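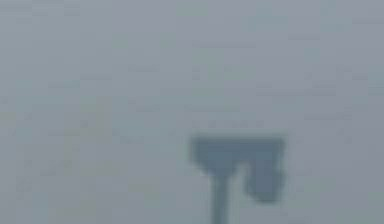
Gripper and wrist inspection – Cell 2, Plunilberg line
Interval: every 3,000 cycles
Inspected by: Siu-ming Yuen
Reviewed by: Sum-yee Ho

Before you start
Arm parked in service position – OK
Air off and bled at the valve block – OK
Lockout tag on the cell disconnect – OK
Comment: Tag holder is cracked. Used a cable tie for now.

Fingers
Straight finger, mounting screws tight – OK
Curved finger, mounting screws tight – Adjusted
Comment: Lower screw took a quarter turn. Paint marks redone on both screws.
Contact faces free of nicks and glue – OK after cleaning
Fingers close evenly on the gauge block – OK
Side play at the fingertip – OK
Comment: More play than at the last check, still inside the limit on the Morkine sheet. Look at it again next time.

Palm and wrist
Wrist bolts at torque – OK
Dowel pins seated – OK
Cover plate, no cracks – OK
Grease at the slide – Done
Comment: Old grease was gray and gritty on the curved finger side. Wiped out and refilled. Please use only the tube from the Whiteley cabinet. The other one is for the conveyor bearings.

Air and wiring
Hoses, no rubbing or kinks – Replace
Comment: Closing hose is rubbing on the wrist clamp. Not through yet. Wrapped it and ordered a new one from Primeck.
Open and closed sensors switch correctly – OK
Cable strain relief – OK
Emergency stop, pendant and door – OK

Test run
60 open and close cycles at slow speed – OK
19 picks at full speed – 1 dropped part
Comment: The drop was on pick four. Closing delay had been set too short, put it back to the value on the door card and ran all 19 again with no drops.

Open items
Closing hose – fit when it arrives, then repeat the slow cycles
Tag holder – order new

Reviewer comment (S. Ho): Cell can run. Check the hose wrap at each shift start until the new one is on. If anyone changes the closing delay, write it on the door card.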